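Komel Drawing Tablet: Set-Up Guide
Section 3. Placing the tablet and making your first marks

Read Section 2 first if the tablet has not been charged. A full charge takes 3 hours with the supplied cable.

Placing the tablet

1. Clear a space on a flat table. A plain, light surface without a cloth is best. A cloth lets the tablet slide when you press on it.

2. Lay the tablet down with the drawing surface facing up and the long side running left to right. It does not need to be perfectly square to the table. Many people find a slight tilt easier on the wrist.

3. Press lightly on each corner. If one corner rocks, move the tablet to another part of the table.

Caution: Do not set cups or tools on the drawing surface. Weight left in one spot can leave a permanent mark in the top layer.

Making a test drawing

4. Hold the power button until the surface lights. Let go.

5. Choose red from the color strip in the menu and draw a short, loose squiggle near the upper middle of the surface. Use light pressure. The line should be thin and should follow the pen without gaps.

6. Change to blue and draw an oval lower down. Add a short horizontal stroke across its upper part. Crossing a line you have already drawn is a good check that the surface reads the pen correctly over existing marks.
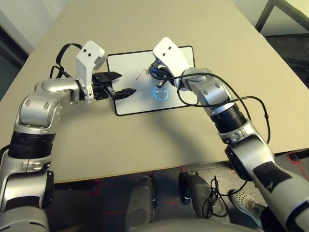
7. Look closely at the place where the stroke meets the outline. If either line has broken up, clear the surface and repeat step 6 a little more slowly. If it happens again, run the pen alignment in Section 4.

Note: Red lines look thinner than blue ones at the same pen setting. To even them out, raise the red width by one step in the menu.

Clearing and saving

8. To save, press the save button once. The tablet holds 32 drawings. When the memory is full, the oldest drawing is not replaced, and you will have to delete one yourself.

9. To clear, hold the clear button for two seconds. A drawing that was not saved cannot be brought back.

Note: The tablet turns itself off after 15 minutes without a mark. Unsaved work is kept until the battery runs out.

Caution: Wipe the surface with a dry, soft cloth only. Glass cleaner will cloud it.

Section 4 covers pen alignment and replacing the pen tip.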